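The Lunch Box Comes Back to the Office

The drawer where the delivery menus used to live now holds lids. In the shared kitchen at Greco, a small print shop, staff began bringing lunch from home last August, and within a few weeks the cupboard over the sink was full of plastic boxes in every color. Some had tops that fit. Many did not.

The same thing has happened in plenty of home kitchens. A packed lunch costs less than one from the counter, and a decent box lasts for years if it is looked after. The trouble starts at the other end of the day, when the box comes home with crumbs in the corners and has to be taken apart, washed, dried and put back together before morning.

Most boxes sold now are plain rectangles with rounded corners, in soft colors such as dusty pink, turquoise and gray-blue. Cutlery often travels in a tray of its own.

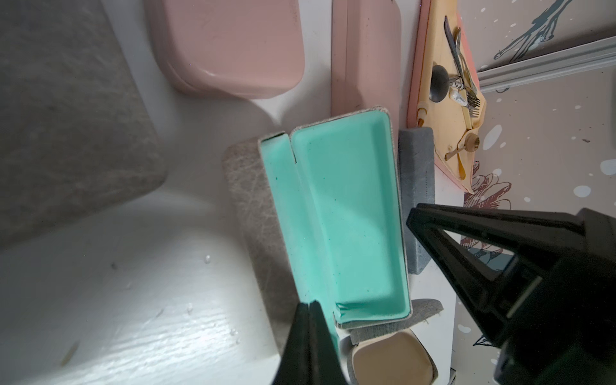 Deveck, a kitchen store that has sold lunch boxes for 10 years, tells its customers to buy fewer pieces and to buy them in sizes that nest. Two boxes per person is enough for most households — one in use, one clean. A third tends to end up at the back of the cupboard with last month's rubber bands in it.

Size matters more than people expect. A box that holds a full dinner portion is too big for a sandwich, and the sandwich slides around and arrives in pieces. A shallow base suits bread, cut fruit and cold noodles. Soup needs something else entirely, with a screw top and a proper seal.

Washing is simple but easy to rush. Lids should come off completely, and any removable seal should come out too. Warm water, dish soap and a soft sponge will handle most of it. Scouring pads leave scratches, and scratches hold on to tomato sauce. For a box that already smells of onion, a paste of baking soda left on for 50 minutes usually does the job.
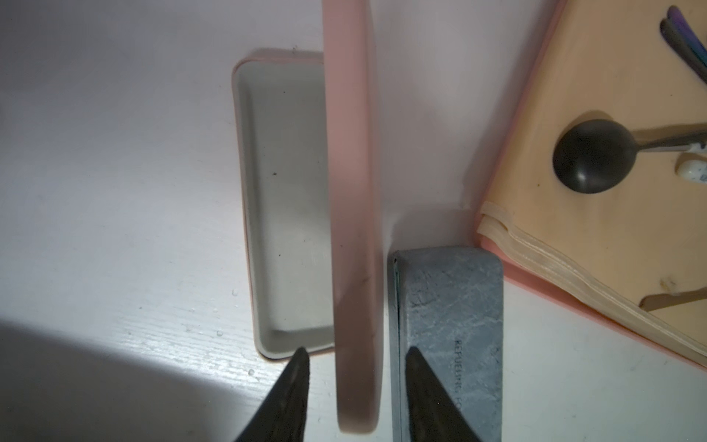 Drying takes longer than washing. Bases can go upside down on a rack, but lids do better on edge, where water runs off both faces. Stack them flat and there will still be a damp ring inside the rim the next morning. Leave the box open overnight if there is room on the counter.

Storage comes down to one choice. Keeping each box closed with its own lid saves hunting but takes up a whole shelf. Nesting the bases and filing the lids beside them fits over twice as much in the same space, and this is how the Greco kitchen ended up. The lids stand in an old letter rack from the front desk. Forks and spoons go back in their trays once they are dry.

Anything cracked or badly warped gets thrown out at the end of the month. So does any lid that has gone 4 weeks without a base.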